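Cladham Household Loan Store
Progress report to the Lougher Fund, period ending April

Prepared by Erasto Bakilana, store coordinator

Summary

The grant pays for the sorting, mending and lending of household textiles and mats to families moving into unfurnished homes in Cladham and Fledmont. During this period we lent to 33 households, against a target of 30 in the application. Bedding is ahead of plan. Floor and table mats are behind, and the section on mats below sets out what we are doing about it.

Work completed

The back room at Brondora Street has been cleared and re-shelved. Bedding now sits on the left-hand wall by size, and curtains have moved to the hanging rail. The old chest freezer went to the tip in the first week, which freed enough floor for a second folding table.

We have 52 quilts and blankets ready to lend, all washed and labelled. Another 17 need mending, mostly split seams and worn binding. Two people can now use the heavy sewing machine without help, so the mending pile is going down, although slowly. Single duvet covers are still the item we run out of first.

The Friday opening has been extended to 6.30 pm. Most of the extra visitors come after five, and we would like to keep the later hour through the summer.

Folding and storage

At the last review you asked how we were dealing with creasing and damage on the shelves. We have changed two things. Quilts are folded in thirds and stacked no more than six high. Bamboo mats used to be rolled and stood on end in a bin, where they leaned over and the outer slats cracked. They are now folded, pressed down by hand and laid flat.

Folding takes longer than rolling. It needs a soft surface underneath, so we spread a quilt out first and work on top of it. The fold has to run along the slats. If it goes across them the mat springs open again and the stitching pulls.

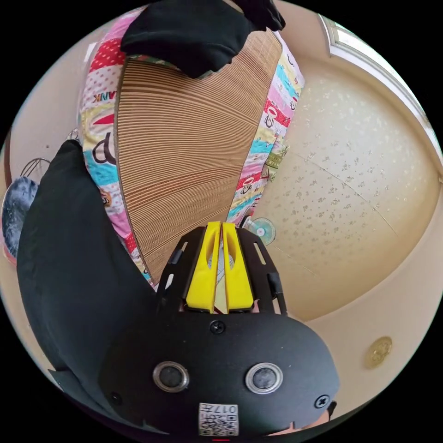
Mats: position against target

The application gave a target of 80 mats by the end of the year. We are short of that, chiefly through breakages under the old storage method and a gap in donations over the winter. The Fledmont branch has offered its surplus and we expect to collect it once the van is back from repair. No extra money is needed for this.

Spending

Shelving came in under budget. Laundry went over, as the machine at Brondora Street was out of use for nine days and we paid for service washes. The two differences nearly cancel out. Receipts are attached to the finance return.

Next period

– Finish the mending pile and re-label the lower shelves
– Collect mats from Fledmont
– Print a one-page folding guide for new helpers
– Ask for donations of single duvet covers through the Cladham newsletter

We would also like to discuss moving the remaining shelving money into laundry costs. Please let us know whether this needs a formal request.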